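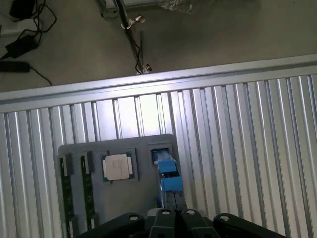 Jurkton Bench Kit: Frequently Asked Questions

What does the kit do?
It teaches a robot arm to handle desktop computer parts. You get the parts tray, the gripper fingers, the wrist camera mount and the Soltent software, plus a set of starter routines for memory, processors, drives and expansion cards. We love this stuff, and a memory stick is a wonderful first job for an arm because the slot is so fussy!

Do I need to supply the computer?
Yes. Any full-size tower you can open from the side and lay flat will do. Old office machines are great (cheap, roomy, easy to replace if you crack a latch). The arm isn't included either, so check the mounting pattern before you order.

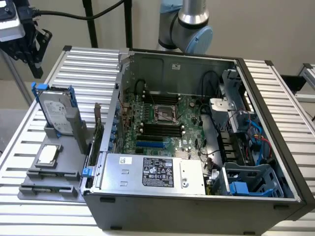 Petronella Mnguni wrote to us that her first tower shifted a little every time the arm pressed down on a memory module, and that two bench stops cured it. She'd like the stops in the box. We agree, and they ship with every kit from June.

How long does setup take?
Plan on a Saturday. Bolting down the tray takes 15 minutes, camera calibration another 10, and the rest goes into teaching positions. Go slowly on the first pocket and the others come much faster.

Can I change the tray layout?
Please do! The drawings are on the download page and you can move, widen or drop any pocket. Syahrul Chong sent us a version with deeper drive slots that we now use in our own shop. 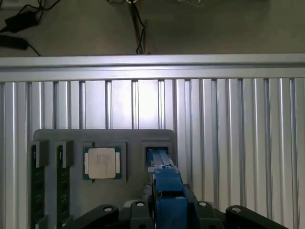

Wrist camera view: memory modules and a processor in the tray.

Is it safe for the processor?
Practice with a dead one first. The force limit has 7 steps and we start everybody on the lowest. Socket pins bend easily, and a repair under a magnifier is no fun at all.

What won't it do yet?
Loose cables. Our routines for them work on some days and sulk on others, so they're marked as experimental.

Is there a warranty?
Fingers and mounts are covered for 6 months. Write to Ildikó Fekete at the support desk with your order number.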